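Plovura Kids
Home Bodies Animals Weather Space Ask us
Reading time: 6 minutes

Why do we sleep?

Every night you lie down, close your eyes and stop taking much notice of the world for hours. Cats do it. Fish do it too, in their own way. Even bees have a rest period when their antennae droop. Scientists have been studying sleep for a long time and they still don't agree on every part of it, but they know a lot more than they used to.

What happens when you fall asleep
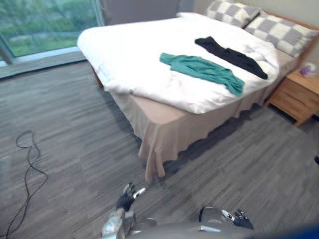
Falling asleep is a slow change and your body starts getting ready before you feel tired. When it gets dark, a small part of your brain called the pineal gland (say "pin-ee-al") makes more of a chemical called melatonin. Your body also cools down a little, by less than one degree. Bedding traps the air around you, so you don't get chilly as this happens. A thick white duvet like this one does the job well, because the filling inside holds lots of still air, and still air is slow to let heat through.

Once you are asleep, your breathing gets slower and your muscles relax. This is light sleep. A noise can easily wake you. Sometimes your leg gives a sudden kick and you feel as if you have missed a step. That is called a hypnic jerk and it doesn't hurt you.

Deep sleep

After light sleep comes deep sleep. It is hard to wake somebody up from this. If you do manage it, they may be confused and a bit grumpy. Your body releases growth hormone during deep sleep, which helps your bones and muscles to grow. It also helps to mend small bits of damage from the day, such as a grazed knee. 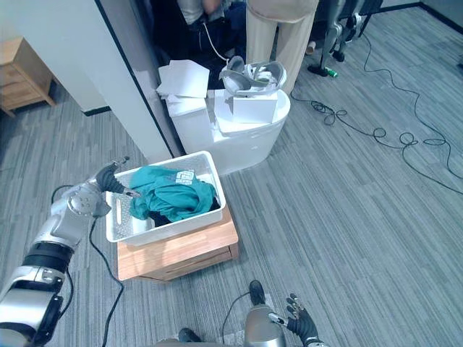 Sleepwalking mostly happens in deep sleep as well. Part of the brain is awake enough to move the legs, but the rest is still asleep. Children do it more than adults, and most of them grow out of it. A sleepwalker should be led gently back to bed.

Dreams

Next comes REM sleep. The letters stand for "rapid eye movement", because your eyes move quickly behind your eyelids. Your brain is very busy now, and most of the dreams you remember come from this part of the night. Your arms and legs can hardly move, which stops you from acting out your dreams.

When REM sleep ends, you go back to light sleep and start again. You go round like this several times before morning. Children from 6 to 12 years old need at least nine hours, and some need more. Babies need a lot more than that. A newborn can sleep for most of the day, but only for short stretches.

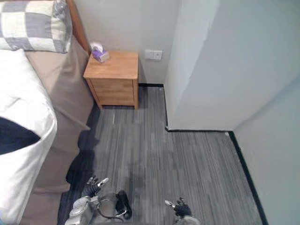
A pillow keeps your head level with the rest of your body.

What is sleep for?

One job of sleep is to sort out what you learned. If you practise spellings in the evening, your brain goes over them again in the night and stores the useful ones. People who miss sleep find it harder to remember things, and harder to keep their temper.

Another job is fighting germs. When you are ill your body makes you sleepy on purpose, so that more energy can go to getting better.

How to sleep well

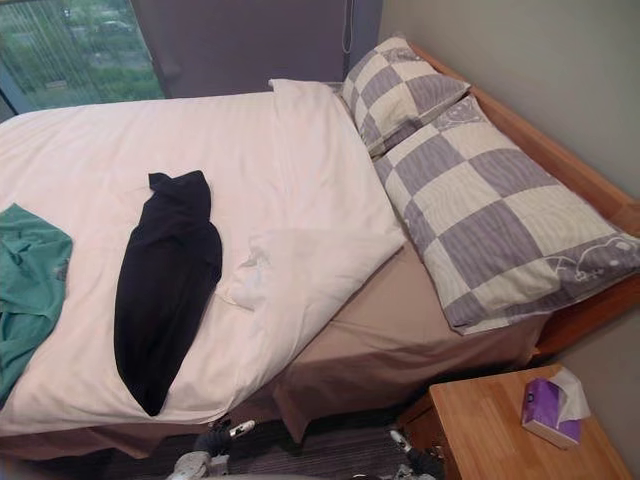

Go to bed at the same time each night if you can, even in the holidays. Turn screens off for a while before bedtime. Keep the room dark and quiet, and not too hot. Clear anything off the bed before you get in. Clothes left on top of the duvet, like the black and teal ones here, can go in a drawer or in the wash. If you are too warm, fold back a corner of the cover. If you can't drop off, try reading a few pages of a book until your eyes feel heavy.

Words to know
Melatonin: a chemical that helps tell your body it is night.
Hormone: a message carried round the body in the blood.
REM: the part of sleep when most dreams happen.

More from Bodies
Why do we yawn?
What are hiccups?
Why does hair go grey?
How many bones are in a foot? (26)
Where do tears come from?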